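Home Help > Furniture and Wood > Care and Cleaning

Musty smell inside an old wooden cabinet
Posted 2005-05-26 in Care and Cleaning
Viewed 1,256 times

Question

I bought a wooden cabinet at the Lozano salvage store in Plarncombe. It cost $129 and the outside is in good shape, with a shiny finish I don't want to hurt. The problem is the inside. It smells like a wet basement, and anything I leave in there for a day picks up the smell. I have already tried a box of baking soda with the door shut for a week, and I also wiped everything with Flernari wood soap. It smelled like soap for two days and then the basement came back. I don't see any mold. The inside is bare wood, no paint or paper. Is there a way to fix this, or do I give up and use it in the garage? I would like to keep table linens in it.

3 answers

Answer 1

Put it in the sun. My mother did this with every dresser she ever owned and it worked. Charcoal is good too, the kind for fish tanks, not the kind for the grill.

Answer 2 (marked as helpful)

The smell is in the bare wood, so you have to dry the wood first and then seal it. Baking soda will take care of the air in the box but the wood keeps giving off more.

Take out anything that comes out: drawers, shelves, the back panel if it is only held by small screws. Set it all somewhere dry with a fan blowing into the openings. Leave the fan on for nine days if you can. I have rushed this and been sorry. Direct sun is fine for the loose parts for an afternoon but I would keep the shiny outside out of it. I lost the finish on a nightstand one July that way, it went cloudy all along the top.

When the parts feel dry and the smell is weaker, wipe the inside with a rag dampened with plain white vinegar and water, half and half. Damp, not dripping. Let it dry overnight. Then sand the bare surfaces lightly with 400 paper, vacuum, and wipe off the dust with a dry cloth.

Last, seal it with clear shellac. Two thin coats. Do the undersides of the shelves and the back edges of the drawers too, those are the spots people skip and they hold a lot of smell. Shellac dries fast and it blocks odors better than the water based clear coats I have tried. I used Ratix clear coat on one chest and could still smell the chest through it. Keep shellac off the drawer runners or they will stick. Rub those with candle wax.

Let it air for a week with everything open before you put linens in. If it still smells after that, do one more coat.

Reply from the person who asked: Thank you. Does the vinegar hurt the outside if I drip?

Reply: Not if you wipe it up right away. Tape along the front edge if you are worried.

Answer 3

Agree with the shellac. I would add that you should check the bottom. Mine had been standing on a damp floor and the feet were where most of it came from.

Also think about what you set the thing on while you work. Grit under a cabinet will scratch a table every time you turn it. I lay a thick felt pad over my white table for any piece small enough to lift, and shake it out when I'm done. An old blanket does the same job but it bunches up.

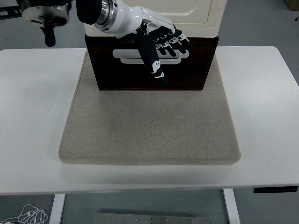 Related questions

Drawer sticks in humid weather
White rings on a varnished table top
Can I shellac over old wax?
Cedar blocks: how often to sand them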